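Brirard adds a lost-phone lock and a quieter backup to its free security app

July 5, 2018

If you have been using the Brirard app to keep an eye on your phone, you may have noticed a small orange dot on its icon this week, and if you're anything like the rest of us you probably swiped past it and went on with your morning. It's worth going back to. The dot means that version 6 is ready to install, and it's a bigger update than the company usually puts out in the middle of summer, with a new lock for lost phones, a backup that no longer wakes the screen, and a much friendlier way of telling you which of your apps are asking for more than they need.

Brirard started out as a plain little tool for checking passwords, and plenty of people still think of it that way. Over the years it has picked up a good many other jobs, not all of them welcome (readers with long memories will recall the weather panel, which came and went in a single spring). The new version clears a lot of that out. The home page now has a large button for checking the phone, a smaller one for backing it up, and a short list underneath of anything that wants your attention. The settings have been moved under your account picture, and the old side menu is gone for good.

The lost-phone lock

The part most people will care about is the lock. Until now, if you left your phone in a cab or at the grocery store, Brirard could show you where it was on a map and make it ring, and that was where its help ended. With the new version you can sign in from any browser, choose the missing phone and put it into what the company calls quiet hold. The phone locks itself, hides message previews, and shows a line of text you've written along with a number to call. You can change that line as often as you like, so if you borrow a neighbor's phone for the afternoon you can put that number up and switch it later.

Quiet hold needs to be turned on ahead of time, and this is where a lot of folks are going to trip up. It is off when you first install the update. Open Settings, then Lost Phone, then Quiet Hold, and type in your account password when the app asks for it. You'll be given a 12-character recovery code. Write it on paper and keep it somewhere sensible at home - a kitchen drawer is fine, a note on the phone itself is not, for reasons you will understand the first time you need it.

A lock like this doesn't do anything for a phone that has been switched off or has no signal. The request waits, and it goes through when the phone next connects. If you think the phone has been stolen, you should still call your carrier and have the line suspended, and change the password on your main email account while you're at it.

Backups that stay out of the way

The other big change is in the backup, and anyone who has been woken up by a glowing phone on the nightstand is going to be pleased. The old version lit the screen each time it began copying photos. Now it waits until the phone is charging and on Wi-Fi, does its work with the screen dark, and leaves a single line in your notifications for the morning. You can pick the hours as well, if your household likes to stream movies late and you don't want the two fighting over the connection.

Free accounts keep backups from 2 phones, same as before. Paid accounts now cover 9, up from 6, and that should be enough for most families even with a grandparent or two added in. The price is staying where it is, at least through August, when the company says it will take another look at its plans.

Photos that were saved under the old system don't need to be uploaded again. They will be sorted into the new folders the first time you open the backup page, and that can take a good long while if you're the sort of person who never deletes a picture (no judgment here, mine go back to a phone with a flip lid). Leave the app open until the bar at the top goes away.
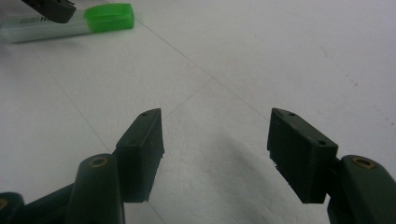 Which phones can get it

The update is available for iPhones and for most Android phones, with a few gaps. Owners of Zunska phones will have to wait a little longer for quiet hold, as the lock screen on those models works differently and the message you write doesn't always show up. Everything else in the update works on them today. The company hopes to have the missing piece ready in August, and the app will let you know when it arrives.

If you run another security app alongside Brirard, such as Zineter, take a minute to look at both before you update. The two get along well enough for everyday checks, but having both of them scan new downloads will slow an older phone down quite a bit, and the warnings can come up on top of each other. Turn that setting off in one of them and leave it on in the other. It doesn't much matter which.

People who bought their phone through Sombatkul stores may have a special edition of the app with the store's name across the top. That edition gets the same update, only a bit later, and it comes through the store's own updater, so checking the regular app store won't bring it up. Please don't install the standard version over it in the meantime. A few early users who tried this ended up with two copies of the app, each sure that it was the one in charge, and had to remove both and sign in again.

How to install it

Plug the phone in, connect to Wi-Fi, and open your app store's update page. Tap Update next to Brirard and give it a few minutes. When it's finished, open the app once and sign in, then go through the short welcome pages - they are easy to skip, but the second one asks whether to keep your old scan schedule, and if you don't answer it the app goes back to checking once a week.

As always, get the update from the official store and from nowhere else. Messages claiming to hold an "urgent Brirard update" have been making the rounds by text, with a link to tap. The company says it never sends updates by text message, so delete those without opening them, and mention it to anybody in your family who might be inclined to tap first and ask later.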